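4. ドライブ交換実験の再現手順(手首カメラ方式)

4.1 目的と適用範囲

本章は、デスクトップ計算機の筐体を対象とし、ハードディスクドライブの抜去および挿入を手首カメラ画像のみから学習する手法について、実験の再現に必要な設定を定めるものである。学習データは遠隔操作による実演324件からなり、評価は条件ごとに20試行とする。方策の実装にはGondeslowの標準構成を用い、変更箇所は実験記録に残すこと。

4.2 準備

1. 筐体の側板を外し、内部が上方から見える姿勢で作業台に置く。
2. 電源ケーブルが接続されていないことを確認する。
3. グリッパの指を固定するねじに緩みがないことを点検する。
4. 手首カメラの露出を固定値に設定する。自動露出は使用しない。

注意:金属面の反射は位置推定の誤差要因となる。照明条件を変更した場合は、既存の学習済み方策をそのまま評価に用いてはならない。

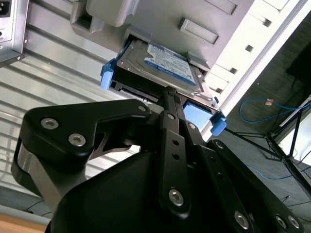 4.3 抜去動作の記録

1. 記録ソフトウェアVorkierを起動し、試行番号を入力する。
2. 指先をトレイの手前まで低速で接近させる。
3. トレイとの接触を検出した時点で並進速度を下げ、力の目標値を切り替える。
4. トレイがベイから完全に離れるまで引き抜き、記録を終了する。

接触の検出は手首の力覚値によって行い、画像は判定に使用しない。Genivaldo Bragançaによる予備実験では、画像による判定を併用した場合、筐体の姿勢が変わるたびに閾値の再調整が必要であった。この結果を受け、画像は方策への入力に限定している。

注記:途中で指が滑った実演も削除せず、「復帰」の標識を付して保存する。復帰動作を含む実演を除外した比較条件では、20試行中の失敗が2件から3件に増加した。差は小さく、この結果のみから有効性を断定することはできない。

4.4 筐体内部での動作範囲

電源ユニット、メモリスロットおよび配線束の周辺には進入禁止領域を設定する。領域は筐体座標系で定義し、筐体を動かした場合は必ず再登録を行うこと。

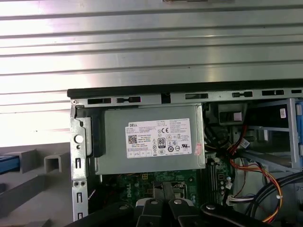 再登録は、筐体の角に設けた基準点3か所に指先を順に合わせて行う。残差が許容値を超えた場合は最初の点からやり直す。配線束は剛体として扱えないため、禁止領域には余裕を持たせ、試行の前に目視で位置を確認する。

警告:主基板の上方で指を開閉する際は、必ず低速モードとする。停止操作を担当する者は、試行中に操作盤から離れてはならない。

4.5 挿入動作の評価

1. キャディを把持した状態を初期姿勢とする。
2. 初期姿勢に並進および回転のずれを与え、その値を記録する。
3. 方策を実行し、キャディが奥まで入り、ラッチが掛かった場合を成功とする。
4. 制限時間を超過した試行は、途中の到達度にかかわらず失敗とする。 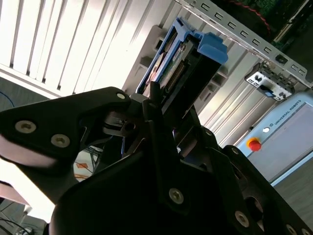

失敗は、位置ずれ、傾きによる噛み込み、把持の喪失の各区分に分類する。分類はCarys ParryおよびAled Cadwaladrが独立に行い、判断が分かれた試行は記録映像により協議する。噛み込みが生じたときは方策を直ちに停止し、手動で後退させること。押し込みを継続するとレールが変形するおそれがある。

4.6 記録の保管

実演および評価の記録は、未加工のまま共有領域Fantonに保管する。較正値は試行ごとに添付する。

読者コメント

Gwawr Gittins:4.4の再登録について、許容値の記載が見当たりません。付録に掲載されているのでしょうか。

Siwan Craddock:付録Bの較正表にあります。11月の改訂で本文からも参照できるようにします。

Gwawr Gittins:確認しました。4.5の制限時間も同じ表に加えていただけると助かります。

お問い合わせ:Pfister研究室 手順書担当 | © Pfister研究室 無断転載を禁じます | ページの先頭へ戻る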